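The Jarko Channel Is Coming Back, and I Have Feelings About It

Oct 8, 2021

If you spent any part of your teens with a laptop on your stomach at 2 in the morning, there is a decent chance you have seen Jarko yell at a waffle iron. For everybody else, a quick catch-up. Jarko is the guy from Stevimville who fixed stuff badly on YouTube, in his mother's garage, in a bathrobe, and he did it for years with a straight face. Then last January he quit. No goodbye video, no sad piano music, just a gray box on the channel page that said "closed for inventory." I checked that page way more than a grown woman should.

Well, inventory is over! A new upload went live last night, it's two minutes long, and it says the show returns next month with a new season and a new home base in Clarkosside. I watched it on my phone in the grocery store parking lot and my ice cream suffered for it.

The clip itself doesn't give you much. He's sitting in a folding chair. He says, "So I've been thinking about toasters again," and then he drinks an entire glass of milk and the date comes up. The bathrobe is the same one. I zoomed in on the sleeve to check for the burn from the hair dryer episode and yes, it's there. I have never been so happy to see a burn.

I got hold of Bendik Blomqvist, who edits the show and used to hold the camera too, back when there was one camera. He picked up on the second ring and sounded like he'd just woken up (it was past noon, no judgment).

"He called me in the summer and said he had a list," Bendik told me. "I asked how long the list was and he said it was a notebook. So I figured we were doing this."

The list has turned into 20 episodes, which is more than they ever made in one go. Most of them are already shot. Bendik wouldn't tell me much about what's in them, except that there's a two-parter about a garage door opener and that the garage door did not make it. He also said Noguchi will be back. If you're new, Noguchi is the neighbor who leans over the fence and gives advice, and the advice is always right, and Jarko never takes it. There was a rumor going around over the winter that the two of them had a falling out and that was why the show stopped. I asked. Bendik laughed for a pretty long time.

"They go bowling," he said.

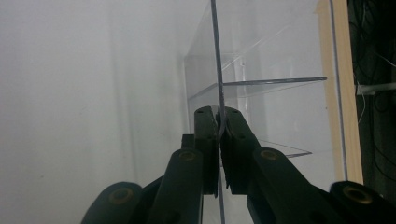 A dark green gripper pinching a thin sheet of clear acrylic.

So why did it stop? The answer I got is kind of ordinary. Jarko was tired. He was putting out a video a week with one helper and a day job, and the comments had gotten weird. People wanted him angrier. If he fixed something and it stayed fixed, they complained it was fake, and if he lost his temper they made it into a ringtone. Bendik says he'd come in on shoot days and just sit on the cooler for a while before he'd turn a light on. I remember those last few episodes and they do feel a little off, now that I know. The one with the fish tank pump is hard to watch. He hardly talks in it.

This time they're doing it slower. Episodes come out every other week, comments stay closed for the first day, and there's a third person on the crew whose name I did not catch because a dog started barking on Bendik's end. The Clarkosside place used to be a dry cleaner and still has the moving rack on the ceiling, and I would bet you anything that Jarko tries to repair it by episode three.

One thing I did worry about was the old stuff. A lot of creators come back with a shiny new look and scrub everything from before, and I would have cried. But all 494 of the original videos are staying up, including the ones with the terrible sound and the one where he forgets he's filming and eats a sandwich. They've even put the very first one back at the top of the page, the lamp one, where he gets the shade stuck on his arm and does the whole video that way.

I don't know if it'll be as good. Things you loved at nineteen are risky to go back to, and I've been burned by a reunion or two (I won't name the prank guys, you know the ones). But I went back through a bunch of the old episodes after I got the groceries put away, and I laughed at the waffle iron so hard my husband came in to see what was wrong. Now he's on the fish tank one and keeps asking me who the man at the fence is.

There's no trailer yet. Bendik says they might do one – or they might just post the milk clip again, longer.

Shares: 2 hundred plus | Comments (4)

robesleeve
THE BURN IS STILL THERE. I thought I was the only one who checked.

marnie_k
I learned how to swear from this channel and also how to change a fuse. Welcome back you big grump.

tapedeck_dad
Can we please get a full episode of just Noguchi? He could fix that whole garage in an afternoon.

gil from up north
every other week works for me, I'm old now too

Got a tip or a correction? Use the contact form. | Copyright 2021, all rights reserved | Back to top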